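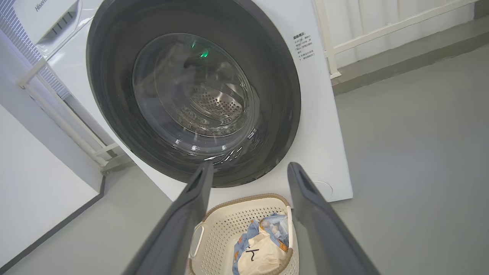 Monthly Care of the Front-Loading Washer
Surnness Residence Services

Residents are asked to carry out this procedure once a month. Allow 15 minutes, excluding the rinse cycle.

Unloading

Confirm that the cycle has ended and the door has unlocked. Place an empty basket on the floor in front of the machine, open the door fully and transfer the laundry. Turn the drum by hand and check for small items.
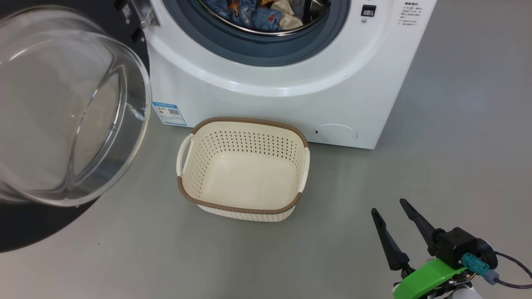

Wiping the gasket

Mix 200 ml of white vinegar with 300 ml of warm water. Draw back the fold of the rubber gasket and wipe the full circle with a damp cloth – the lowest section collects the most lint. Dry it with a second cloth. Wipe the inside of the door glass as well.

Rinsing

Run one short cycle with the drum empty and no detergent. Leave the door ajar for 3 hours afterward.

The drain filter is not to be opened by residents. Slow draining should be reported to Fionnuala Moriarty at the Matlow office.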